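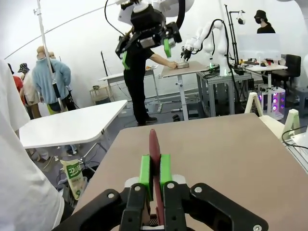
Acta de la reunión de la junta del Club de Montaña y Carrera Flestwood

Reunión de abril, local social. Comienza a las siete y media de la tarde. Hay cuórum. Preside la vicepresidencia por ausencia justificada de la presidencia.

1. Acta anterior

Se aprueba con una corrección: en el punto sobre las cuotas decía "socios familiares" y debía decir "socios juveniles".

2. Travesía de Plellent

Se informa de la respuesta del ayuntamiento a la solicitud de paso por la pista forestal. Autoriza el uso con la condición de que no haya vehículos de apoyo más allá de la fuente. El avituallamiento que estaba previsto en el collado pasa, por tanto, a la explanada de la fuente, y en el collado queda únicamente un control de paso con agua subida a pie.

El límite de inscripción se mantiene en 200 corredores. Una vocal propone ampliarlo, visto que el año pasado quedó gente en lista de espera. Se discute. La senda del barranco es estrecha y en la edición anterior se formaron colas en la bajada. Se vota y se rechaza la ampliación con 4 votos en contra y 3 a favor.

Se acuerda dar la salida en dos tandas. La primera saldrá a las nueve y la segunda, quince minutos después. El tiempo de cada corredor contará desde la salida de su tanda. El reglamento de la web todavía habla de salida única y hay que cambiarlo antes de abrir inscripciones.

3. Material obligatorio

Cortavientos, manta térmica, silbato y teléfono cargado. Se debate si exigir también frontal. Queda como recomendado, salvo aviso de niebla, en cuyo caso la organización podrá hacerlo obligatorio hasta la tarde anterior. El control de material se hará a la entrada del cajón de salida y no en la recogida de dorsales. Quien no lo lleve completo no sale.

4. Cronometraje

Se han recibido dos presupuestos. El de Dahlgren incluye chips desechables y arco de meta. El de Prorkano es más barato, pero los chips se devuelven y el club responde de los que se pierdan. El año pasado faltaron más de seis al terminar y hubo que pagarlos. Se aprueba contratar a Dahlgren, siempre que confirmen por escrito que pueden gestionar las dos tandas con clasificación única. Si no contestan antes de la próxima reunión, se volverá a tratar.

5. Marcaje del recorrido

Se hará la víspera, en tres grupos: salida a barranco, barranco a collado y collado a meta. No se usará pintura. Las cintas se retirarán el mismo día de la carrera, detrás del corredor escoba. El cruce de la ermita, donde varios participantes se equivocaron en la última edición, llevará cinta cerrando el camino de la izquierda y una persona fija hasta que pase el último.

6. Entrenamientos

Las salidas de grupo pasan a horario de verano y empezarán a las ocho de la tarde desde el aparcamiento del polideportivo. El grupo de iniciación hará la vuelta corta al embalse. Se recuerda que para salir con el club hay que tener la licencia en vigor, y que quedan socios sin renovar. La secretaría les escribirá.

7. Camisetas

Se presentan dos muestras de tela. Se elige la más ligera. El color queda pendiente por falta de acuerdo.

8. Ruegos y preguntas

Se pregunta si se admitirán perros en la marcha senderista. Sí, atados y saliendo al final.

Se pide que la clasificación por equipos se publique junto con la individual. Se traslada la petición a la empresa de cronometraje que finalmente se contrate.

Un socio pide recuperar la categoría de veteranos B. Se estudiará para la próxima edición, ya que las categorías de esta están comunicadas a la federación.

Se levanta la sesión a las nueve y diez. La próxima reunión será en mayo, a la misma hora.

La secretaría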